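The snack box

Since I moved to Wirkadau, my cousin Friederike and I have a small custom. When the evenings become long, in December at the latest, we fill a cardboard box with snacks that neither of us grew up with, and we put it on the table so that everybody can choose.

This year I went to Kuhlmann, the shop behind the station, and stayed there much too long. I took over 400 grams of chicken feet alone, all in single packets. Friederike said on the phone that I was mad. She ate them first, of course. 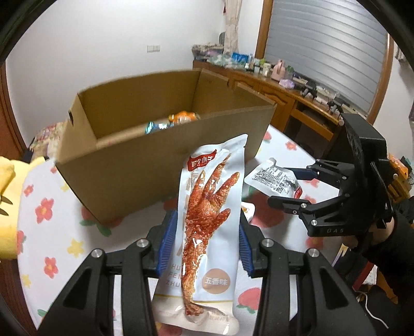 Photo: Ida Reuter

The white characters on the red label I can't read, but 五香味 I have looked up. It means five-spice flavour. I like that the chicken foot is printed so large and shiny on the packet, one can't buy it by mistake.

For the table I used the cloth with the red and pink flowers. It is really a summer cloth, but my brown one was in the wash, and with a plain cardboard box I find it looks friendly.

About the taste: the spice is mild, a little sweet, and there is more skin than meat. You need patience and a small bowl for the bones. Friederike takes 2 and then wants tea. I prefer them cold from the fridge with a slice of bread, which she finds terrible.
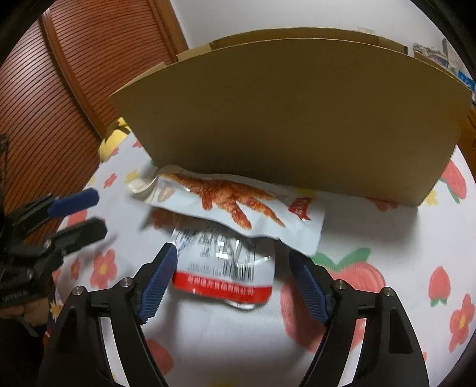 Chicken feet on the flowered cloth, beside the box.

What is left goes back into the box, and the box goes on top of the cupboard, where I need a chair to reach it. Next time Friederike will do the shopping. She has already asked me if I eat dried squid, and I have said yes without thinking.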